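Print this page | E-mail this page

3.2 Home holding of whole fruit: the basket and the bag

The survey asked households how whole citrus fruit was held between purchase and use. Respondents in the Casholm and Morris districts kept fruit in one of two ways in the great majority of cases: in an open container on the counter, or in the thin plastic bag in which it had been carried home. A smaller group used the refrigerator drawer. That group is treated separately in Section 3.4 and is left out of the discussion that follows.

Open containers varied a good deal. Glass and ceramic bowls were common in the older housing of Morris, while perforated plastic baskets were found more often in the Casholm apartments, where counter space is short and the same basket may be used for rinsing. Figure 4 shows oranges and a basket of the perforated type on a kitchen counter. The openings extend over both the floor and the side walls, and air can therefore reach the fruit from beneath as well as from the top.

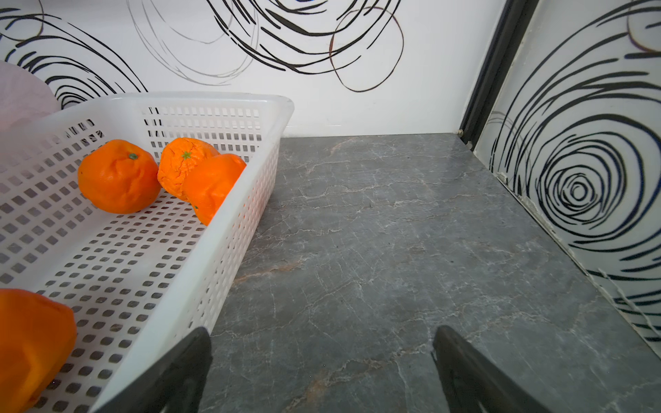
Department of Household and Consumer Studies, Food Storage Group
Figure 4(a). Oranges in a perforated basket.

For coding purposes, a container was entered as "open, ventilated" when its base was perforated or slatted, and as "open, solid" when it was not. Lids were recorded but were too rare to form a class of their own. The questionnaire yielded 3,732 usable entries, each entry being one kind of fruit in one place of storage. A household that kept oranges in a basket and lemons in a bowl therefore contributed two entries.

Contact between fruits was also recorded. Oranges laid in a single layer may still touch, and the skin at the point of contact is less exposed to moving air than the rest of the surface. Respondents seldom gave thought to this. When asked how they arranged fruit in a basket, most replied that they did not arrange it, and that pieces were left where they came to rest. Households that did separate their fruit tended to cite appearance, or the wish to see at once how much was left.

The bag presents a different case. It is convenient, it costs the household nothing, and it may be moved from counter to shelf in one motion. It also limits the exchange of air, more so when the neck is tied. Interviewers were instructed to note whether the bag was open or closed at the time of the visit, and whether any fruit had been moved out of it. Many households fell between the two main classes, with part of a purchase in the basket and part still in the bag, as in Figure 4(b). Such cases were coded as "divided" and were entered once under each form of storage.
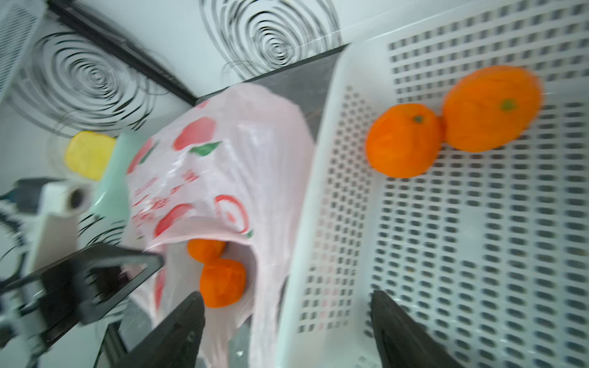
Wenceslao Cervantes, in written comments on an earlier draft, objected that "divided" storage should not be read as a habit in its own right, as many households would finish emptying the bag later in the day and an interviewer calling in the evening would have recorded something else. The point is accepted in part. Visits made before noon did produce a higher share of divided entries, and the hour of the visit has been added to the model in Section 4. The class has been kept, however, for those respondents who stated that they normally left some of the fruit in the bag until the basket had room for it.

Printed bags raised one further matter of coding. Interviewers in the January round had used pattern and lettering to assign bags to a type of shop. Agreement between interviewers was poor, and the variable was dropped before analysis. Bag color was kept in the Clesis data file but is not used here.

Contact: Food Storage Group, Department of Household and Consumer Studies | Back to top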